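Pay transparency at small nonprofits: did publishing salary bands do anything?

Started by kadri_n, 11/07/2018

Hi all, Kadri Navickas here, long-time reader and only occasional poster. I do operations for a tenants' advice charity called Pander (17 staff, mostly women, all of the managers men until last spring, make of that what you will). In October we finally put our pay bands up where everyone can see them, and I want to know how it went for other people, because ours has been bumpy!

The short version is that two women doing the same job as a man hired a year later were $3,392 behind him. Same title, same hours, same everything. He'd asked for more at the offer stage and they hadn't. I'd been saying for ages that we should stop asking applicants what they earn now, and I got a lot of nodding and then nothing — until the numbers were on a page and people could read them.

So now my director wants to fix it over three budget years and I think it should be fixed in January. Am I being unreasonable?
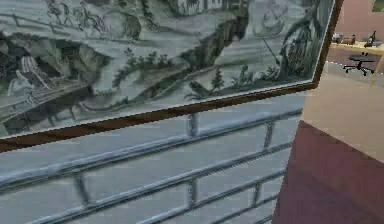
dvorak_typist: You're not unreasonable, but check whether you can afford January before you dig in. We did ours at once and then froze hiring for eight months, and guess who picked up the extra work. The same women who'd just had the raise. I'd take half now and half in July, in writing.

kadri_n: Ugh, okay, that's a fair point and I hadn't thought about the hiring side. I still don't love asking someone to wait for money she should've had already.

bluegate: Sorry, I disagree with the whole setup. Bands make managers lazy. At my last place everyone got slotted in the middle and the part-timers (nearly all moms) stayed at the bottom of theirs for years. It looked great on the website.

kadri_n: Bluegate, did your place have any rule for moving up inside a band? Ours doesn't yet and that's the bit I'm stuck on. I've got a draft that says you move a step every year unless there's a written reason, and part-time years count the same as full-time ones. My director thinks that's too generous.

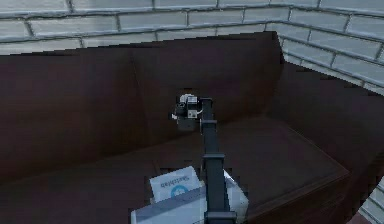
He'd like part-time years to count by hours, so someone on half time would need two years for each step. I worked it out for our eight part-timers and it pretty much puts the gap right back where we found it, only slower. I'm taking that to him next week and I'd love some backup if anyone has a policy they can share.

marnie88: I can send you ours. We count calendar years, no matter the hours, and it's been fine. The cost was smaller than our finance guy feared. Message me your email.

bluegate: No rule at all, which was the problem I guess. Yours sounds better. I still say look at who gets the training days too, that's where it starts.

dvorak_typist: Agree on training days. Also parental leave, does it count toward a step? Get that written down now or you'll be arguing it one person at a time.

kadri_n: Oh no, leave isn't in there at all. Adding it tonight. Marnie, message sent — thank you!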